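Stivum posts results of simulated gripper comparison

17 July 2024

Robotics software firm Stivum has published the results of a comparison of two controllers for parallel grippers, carried out entirely in simulation. The test set was prepared with Kokkinos, which makes arms and end effectors for small warehouses, and the full tables can be downloaded from the Stivum site.

The comparison ran 792 trials for each controller. Both used the same two-finger gripper model, the same arm and the same wrist view, so the only thing that changed between one batch and the next was the software deciding when to move and when to close. The first controller, Madetti, plans a full path before the arm starts. The second, Pritcombe, corrects its path as new views come in.

Trials were split across 13 simulated rooms with different floors, walls and lighting. Some of the floors are plain. Others carry heavy patterns, which Stivum included after customers reported that arms tuned on a clean gray bench did poorly when moved to a worn shop floor.
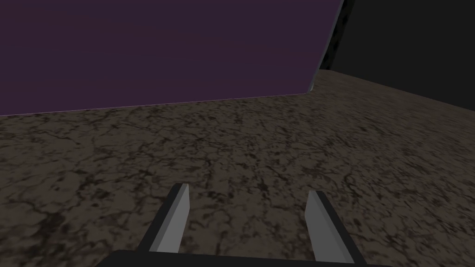
Wrist view from the simulator, with the gripper open over a cracked-texture floor and a purple block behind.

On the plain floors the two controllers finished close together, and Stivum does not name a winner there. The gap opened on the patterned ones. Madetti more often picked an approach path based on a dark patch of floor that it had read as the edge of a part. Pritcombe made the same mistake at the start of a run but usually dropped the false edge once the gripper had moved closer and the view had changed.

Pritcombe was slower. Its correction step adds up to 80 milliseconds to each update, and in long runs that shows in the total time. Stivum says a user with a fixed bench, steady light and one kind of part would gain little from it and should stay with the planned-path controller.

Finger opening was also tested. With the fingers fully open at the start of the approach, both controllers touched the target early less often than with the fingers half closed. The wide opening cost a little time at the end of each grasp. Kokkinos has changed the default in its setup files to fully open.

The report lists several limits. The simulated fingers are rigid and their faces are smooth, so nothing in the results covers soft pads or ribbed fingertips. Contact friction was held at one value throughout. Camera noise was added in only four of the rooms, and the authors write that the scores from the other nine are probably too high for both controllers.

A second round is planned on hardware at the Kokkinos workshop in January, using 500 grasps per controller and a smaller choice of floor coverings. The two firms will use printed vinyl sheets for the patterned surfaces. Trials with a suction gripper were considered and left out of the plan.

The room files, controller settings and trial logs are free to download for non-commercial use. Stivum is taking corrections to the logs through the contact form on its site.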